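Monday night at the workshop, and I am having way too much fun! Nazar and I have two arms on the bench now, and the job is sorting PC case parts. Brackets and slotted plates, mostly, with a little cardboard box on the green cloth to drop things in.
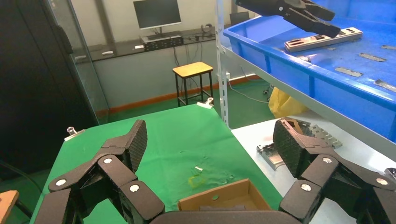 Ghizlane rewrote the grip code over the weekend - 529 lines, bless her - and thin sheet metal is my favorite test. An I/O shield has hardly any edge to grab, so I love seeing one held upright over the box.
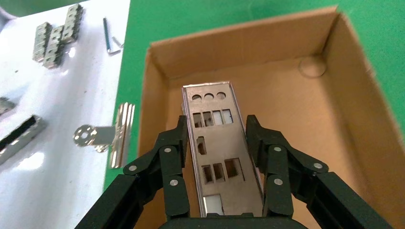
Still to do

Softer fingertip pads, then 11 more parts to teach.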